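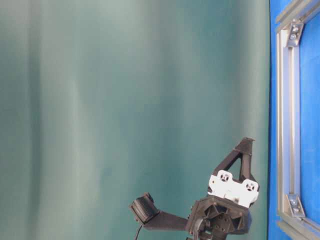

Pronerach Group, Department of Furniture and Fixture Design

3.2 Backdrop and frame

The workspace is the same one used for the Privetti bench study. Teal-green fabric hung as the main backdrop, royal-blue panel on the right side. In front of the panel, aluminum extrusion with slotted faces, silver corner brackets at the joints, bolts through the brackets (Fig. 1). Fabric was hung as is, no ironing, so soft folds show as lighter streaks. We left them. Color readings were taken from the darker part of the cloth only, see Sarantis notes for the values.

Slotted bar was picked over plain tube for one reason: clips can be moved. Over the study the cable route changed 6 times and no new holes were drilled. Bolts were checked in August, two had backed out a little and were retightened.

3.3 Cable and clip

Route length was set at 600 mm for every trial, 276 trials in all. The cable is a black USB type, round cord, with a ribbed strain relief below the plug housing. Fine grip lines on the housing help with the hold, though they do wear. The clip is white molded plastic on the face of the bar and carries a long nylon tie. The tie was left in an open loop, tail free, becuase closing it first makes the clip hard to reach. Fig. 2 has the plug upright, just below the clip, with the loop arching over it.

Figure 2. USB connector and tie clip on the vertical extrusion.

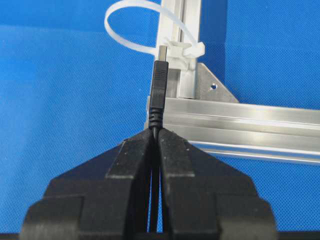 3.4 Scoring the route

Each route was scored on 2 items, slack and access. Slack was measured from clip to plug with the Grurnholm tape, access was judged by hand. A route that needed the tie cut to free the cable got a zero for access, whatever the slack. Scores are in Table 4, and teh raw sheets are kept with the Sarantis notes.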